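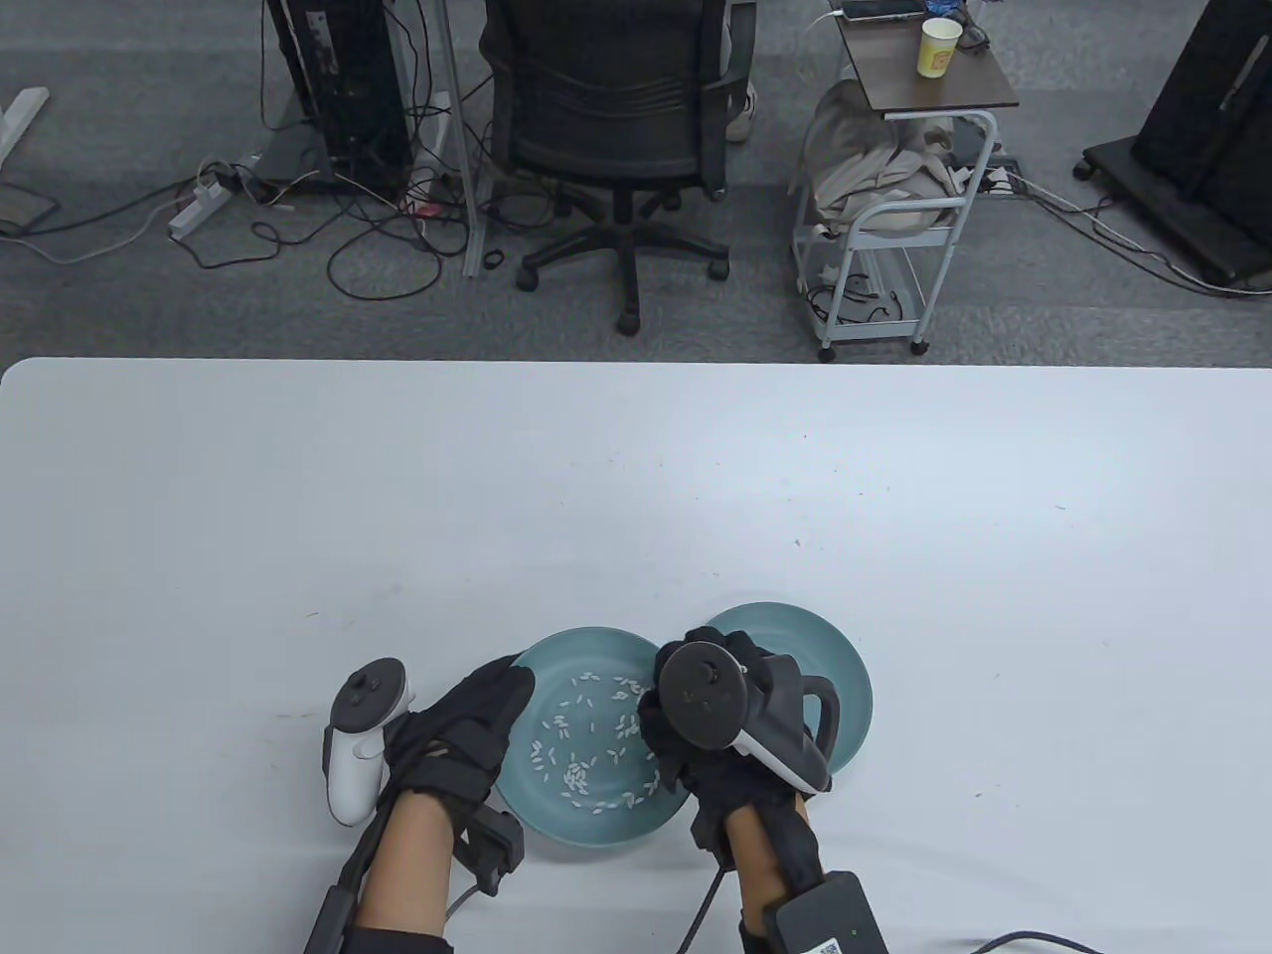
Intro to Companion Animal Care
Unit 4 notes: feeding adult dogs
Instructor: Ilídio Veloso

Quiz moved to Tuesday. Same room. Bring a calculator, phones stay in bags.

Left over from last time

Body condition scoring, 9 point scale. 1 = skeletal, 9 = obese. Most adult dogs should land at 4 or 5. Use your hands, not just your eyes. A thick coat hides a lot, and people with fluffy dogs almost always score them too low. Feel the ribs with flat fingers, light pressure. Should feel like the back of your hand. If it feels like your knuckles, too thin. Like your palm, too heavy.

Look from above for a waist. Look from the side for a tuck behind the ribs. Deep chested breeds (greyhounds, whippets) will always show more tuck, don't mark them down for it.

How much food

Start with resting energy. Formula again, because half the homework had the exponent wrong:

RER = 70 x (body weight in kg)^0.75

Pounds to kilos FIRST. Divide by 2.2. Then the exponent. Then the 70.

Multiply RER by a factor for the kind of life the dog leads:

Neutered adult, normal activity: 1.6
Intact adult: 1.8
Weight loss: 1.0, using the target weight
Working dogs: 2 and up, depends a lot on the job

These are starting points. Two dogs the same weight in the same house can need very different amounts. Feed the number, weigh the dog in a couple of weeks, adjust.

Worked problem from the board: Lamska, sled mix, working, the one in the packet. Her day came out to 2,692 kcal. Several people got a number under 1,000 and didn't blink. Check if your answer makes sense for the animal! Big dog hauling a sled in November is not eating like a pug.

Reading the bag

Things to find, in this order:
- Adequacy statement. Small print, usually on the back. Tells you if the food is complete and balanced and for which life stage. "Intermittent or supplemental feeding" means it can't be the whole diet.
- Calories. Given per kg and usually per cup or can. Cups vary, a kitchen scale is better.
- Ingredient list. By weight before cooking, so wet ingredients like fresh chicken rank high from the water in them.
- Guaranteed analysis. Minimums for protein and fat, maximums for fiber and moisture.

You can't compare canned to dry straight off the label. Take the water out first. Dry matter protein = protein % divided by (100 minus moisture %), times 100. Canned food at 9% protein and 78% moisture is 40.9% on a dry matter basis. Looks low on the can, isn't.

"Premium", "holistic", "gourmet" have no legal definition. Skip them.

Treats and table food

Ten percent of daily calories, max. All of it counts: chews, training treats, toast crusts, whatever the kids drop. Small dogs blow through that fast. Do the math for a 10 lb dog at home and then look up one dental chew, you'll be suprised.

Never: grapes and raisins, chocolate, onions, garlic, anything with xylitol (check peanut butter, sometimes listed as birch sugar), macadamias, alcohol, raw bread dough, cooked bones.

Suspected poisoning, call the vet or a poison line right away. Do not make the dog throw up unless told to. Have ready: what it was, how much, when, dog's weight.

Changing foods

Go over a week or so. Quarter new, then half, then three quarters, then all. Loose stool, back up a step and hold there. Sensitive dogs may need longer.

Case for discussion: Wulach

Beagle, neutered male, 6 years, 38 lb, target 30. BCS 8. Owner says one cup twice a day. Family of four, every one of them admits to treats when asked separately. Begs at dinner.

Work out:
RER at the target weight
Treat allowance in kcal
What you'd ask the owner before touching the food amount

Hint on the last one, ask to see the cup. Also think about what medical causes the vet would want to rule out befor anybody blames the treats. Thyroid is the obvious one, give me another.

Safe rate of loss is 1 to 2% of body weight per week. Faster isn't better, you lose muscle.

For next time

Read the Simões chapter on puppies and large breed growth, skip the tables at the end. Joltulano shelter visit forms due, signed, no form no visit. Closed toe shoes.

Office hours 3:30, door's open if the light is on.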